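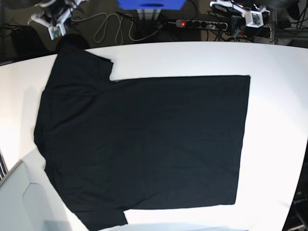
Figura 2. Camiseta negra de manga corta extendida sobre una superficie blanca.

3.2. Muestra y procedimiento de lavado

El estudio se limitó a prendas de punto teñidas en colores oscuros, en las que la migración del colorante se aprecia antes que en los tonos claros (Farahani e Iwasaki). Se reunieron 767 prendas usadas, cedidas por hogares inscritos en el panel Lostura. Se excluyeron las que presentaban estampados en más de la mitad del delantero, así como las reparadas con tejido de otra procedencia.

Cada prenda se lavó a 30 °C con detergente líquido sin blanqueantes ópticos y se secó en horizontal, a la sombra. El ciclo se repitió 23 veces. La diferencia de color (ΔE) se midió en tres puntos: canesú, centro del delantero y bajo. Para el análisis se empleó la media de los tres valores, salvo en las prendas con desgaste localizado en el cuello, que se trataron por separado (véase el apartado 3.4).

Los cuestionarios sobre hábitos domésticos, 1.582 en total, se codificaron según el esquema de Shojaei, con dos categorías añadidas para el lavado a mano. Las respuestas incompletas se conservaron cuando constaba al menos la temperatura habitual de lavado.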